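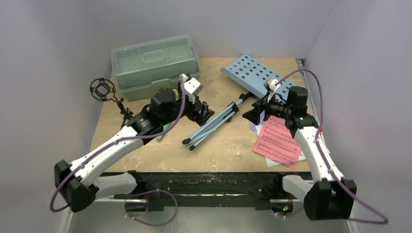 My grandmother's ring, finally resized

So I did it! After years of wearing Grandma's garnet ring on a chain around my neck (it was two sizes too small and I was too chicken to let anyone cut it), I took it over to Antoniuk, the little repair shop across from the post office. I'd called Manness first and they quoted me 50 dollars less, but they send everything out, and I didn't love the idea of that ring riding around in a van.

The band is 14 karat yellow gold, pretty thin at the back after all those decades of dishwashing. They added a small piece of new gold instead of stretching it, and while they had it on the bench they tightened 2 of the prongs. My claim ticket was number 2266 and I carried it in my wallet like a lottery ticket for 7 days. I only called to check on it once - okay, twice.
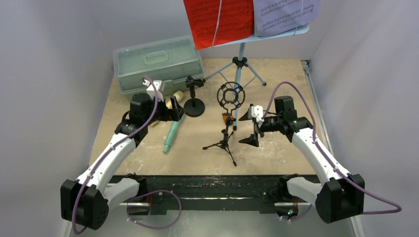
Saron Assefa wrote to me after my last post that I should have asked for sizing beads, those tiny bumps inside the band, because a ring with a tall stone will spin on your finger otherwise. She had them put in hers in February and can take them out if her hands swell.

I wish I'd known that! Mine does spin a bit when my fingers are cold. I may go back and ask what beads would cost, and whether they can polish out the scratch near the hallmark while they're at it. Although I kind of like the scratch.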